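Gidbridge's clothes swap filled the old bus depot, and I stayed till they threw us out

I'd meant to pop into the Gidbridge gender and clothes swap for half an hour, get a couple of quotes and be home for tea. I got there at two and left at twenty to eight, with a coat I don't need and a sore throat from shouting over the music.

If you haven't come across it, the swap is run by Plostimier, the LGBTQ support group that meets above the chemist's on Brorkell Street. You bring clothes you no longer wear, you take clothes you'd like to, and no money changes hands. It began as a way for trans and non-binary people in the town to try things on without a shop assistant hovering, and it's still mainly that, although plenty of people come along simply because they like a rummage (guilty). This was the third one and easily the biggest. The group had set out for 300 visitors and the door count at closing was 1,276, so you can imagine what the queue for the changing cubicles was like by mid-afternoon.

Pirjo Koivisto, who has chaired Plostimier for the past two years, was on the door when I arrived and still on the door when I left. I asked her how she was feeling and she said, "Ask me when I've sat down." Later on she did sit down, on an upturned crate with a cheese roll, and told me a bit more.

"When I moved here I knew one other gay person in the town and we didn't even get on," she said. "I look down that hall and there are people from the villages, people with their mums, a chap who drove two hours. I've had to go and stand outside twice today."

Most of the clothes had been sorted the night before, by size and nothing else. There's no men's side and no women's side, which was argued over quite a lot in the first year, Pirjo told me, and hasn't come up since. Dresses hang next to waistcoats, and the shoes go in one enormous line along the wall in order of length. I found that part oddly soothing, and I walked up and down it more than once.
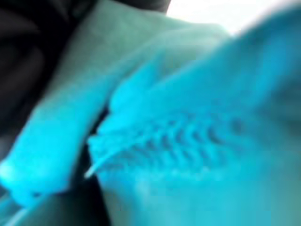

I talked to a lot of people and most were happy to chat but didn't want their names on a news site, so I've left them out. One sixteen-year-old had come with his gran, who was holding five shirts over her arm and had Opinions about collars. He said he'd been wearing his cousin's old things for a year and it was nice to pick something for himself. A woman in her sixties, who came out as trans after she retired, told me she'd brought all her work suits in one go and felt lighter the minute she handed them over -- then she went back for one of the ties, for old times' sake.

It wasn't all hugs. The heating packed up at four, the card reader on the tea stall gave up soon after, and there was a small protest on the pavement for the first hour. I counted six people with two placards between them. I went over and asked what had brought them, and one man said he thought the council shouldn't be letting a public building to a group like this. I put that to the council and got a short reply saying the depot is hired out to any local group at the same rate. The protesters had gone by half past three. Someone had taken them tea.

The bit I did want to report properly is the money, as that's the real news here. Entry was free but there were buckets at the door and on the tea stall, and they took £3,753 over the afternoon. Plostimier needs £2,000 of that to cover the rent on its room above the chemist's until next summer, and Pirjo says the rest will go towards a second weekly evening for under-18s. The present one is full and has had a waiting list since September. She's hoping to have the new one going after Christmas, if they can find enough adults with the right checks to run it.

Leinonen, the dry cleaner's by the station, has offered to wash and press whatever was left over, and it'll be kept for anyone who needs an interview outfit or something for a funeral at short notice. You can ring the group or just turn up at the room on Brorkell Street between five and seven in the evening. They don't ask for your name if you'd prefer not to give it.

There'll be another swap in the spring, in the same hall, heating permitting. Pirjo would like more big shoes, please -- nines and up went in the first twenty minutes -- and more coat hangers, and could whoever took the blue stepladder home by mistake bring it back.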